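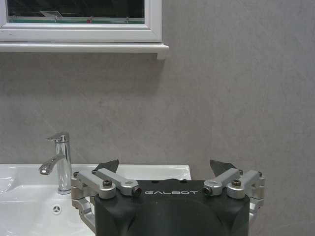

Seguridad en la cocina › Listas de revisión

Revisión de la cocina-taller Hokimia antes del curso de conservas
Revisa: Funmilayo Etim. Comentarios de Demyd Nazarenko.
17 de febrero de 2024

¡Qué ganas de volver a llenar tarros! Antes de encender un solo fuego repasamos la lista entera, como en septiembre, y la dejamos aquí con notas para quien quiera usarla en su propia cocina.

1. Lavado de manos
Jabón líquido, toallas de papel y cubo de pedal: correcto.
Comentario: el cartel de los veinte segundos se lee bien desde la puerta. Me encanta que la gente lo cante en voz alta.

2. Tarros y tapas
Bordes sin mellas, tapas nuevas, aros sin óxido: correcto, salvo 2 tarros retirados.
Comentario: pasad siempre la yema del dedo, despacio, por todo el borde. Los dos tenían una mella minúscula que a simple vista se me había escapado (y eso que los miré con las gafas puestas).

3. Olla para el baño maría
Rejilla en el fondo, tapa que ajusta, asas firmes: correcto.
Comentario: caben 9 tarros medianos con sitio para que circule el agua. El agua tiene que cubrirlos dos o tres centímetros por encima de la tapa.

4. Acidez
Medidor calibrado y limón embotellado en la despensa: correcto.
Comentario: en esta sesión solo hacemos mermelada de naranja, membrillo y pepinillos en vinagre. Las judías verdes y demás verduras poco ácidas necesitan olla a presión y se quedan para otro curso. Menaka Gunawardena ya tiene la receta preparada y huele de maravilla, os lo prometo.

5. Fogones y gas
Llama azul y estable, goma sin grietas, llave de corte accesible: PENDIENTE.
Comentario: el quemador trasero izquierdo tarda en prender. Aviso dado a Dwight Leclerc; hasta que lo limpie, se cocina con los otros.

6. Quemaduras y cortes
Botiquín completo, guantes de horno secos, pinzas para tarros: correcto.
Comentario: ¡las pinzas nuevas son una alegría! Agarran el tarro por el cuello y no resbalan nada. Faltan tiritas de las azules, van en la próxima compra.

7. Etiquetas y almacén
Fecha, contenido y lote en cada tarro; estantería lejos del horno: correcto.
Comentario: quedan 76 etiquetas. Escribid con rotulador permanente, que el bolígrafo se borra enseguida con el vapor.

Resultado: 6 puntos correctos, uno pendiente.
Próxima revisión: al cambiar el quemador o antes del siguiente curso.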